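How to record a pick-and-place set with the wrist camera

Posted Aug 4, 2020
14 shares | 3 comments

These are the steps we use at Florkero to collect grasping examples for the Drorkitz hand. They assume the hand is mounted and the wrist camera is already streaming.

1. Set out the toys. Pick small ones that differ in shape and color. Leave at least one dark toy in the set, as the model tends to miss those early on.

2. Choose the table position. Daylight is fine, but check the live view for glare on the tabletop before you start. Our Fletville recordings had far too much of it, and we had to redo 51 episodes.

3. Start the recording, then move the hand. Keep the motion slow and let the fingers close fully before you lift. Vary the approach - from the side, from above, at an angle - and include soft toys as well as hard ones.

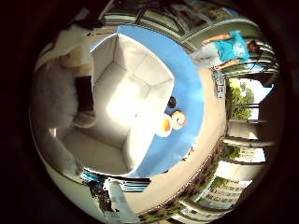 Open box and toys on the blue table.
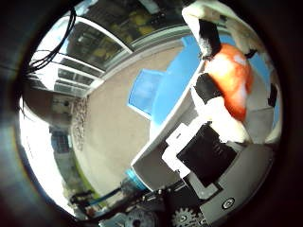
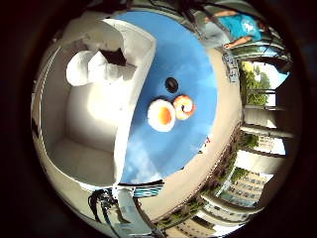

4. Stop and label. Stop the recording as soon as the toy is released. Type the toy name, the start position and one of 3 outcomes: held, dropped or missed. Keep the dropped and missed episodes. The training script uses them too.

5. Check the files. Play back the first episode of each batch at full speed. If the wrist view freezes or skips, delete the batch and check the camera cable. The Buenaventura set has 307 usable episodes so far, and we want 1000 by December.

6. Change the layout. Move every toy before the next batch, and turn the box a little if you are using one. Write the new layout in the log before you press record again.

Share this page | 3 comments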